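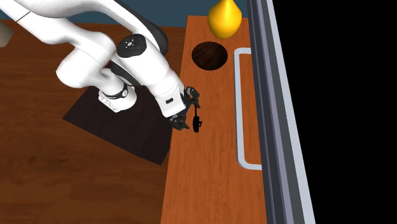

Valter Garcia is still in his apron when he sits down, and he wants to talk about soup first. "We sold 217 bowls of the fish soup one night in December," he says. "I had to send my brother out for more dill!"

He opened Vrettos in a former net store on the harbor at Vudholm, with 256 seats if you count the terrace – and he does, even in winter. The menu leans Greek, with smoked herring and rye bread sneaking in from the north. "My grandmother would be shocked by the herring. Then she'd ask for seconds."

The wine list is his other great love. Most bottles come through Skolik, a small importer he has bought from since his first kitchen, and he'll happily pull up a chair and tell you about every one of them.

What about banquets? The upstairs hall has just been repainted, and he's thrilled with it. "Weddings, birthdays, a choir that came to eat and ended up singing until one in the morning. I love those nights. Bring the choir back!"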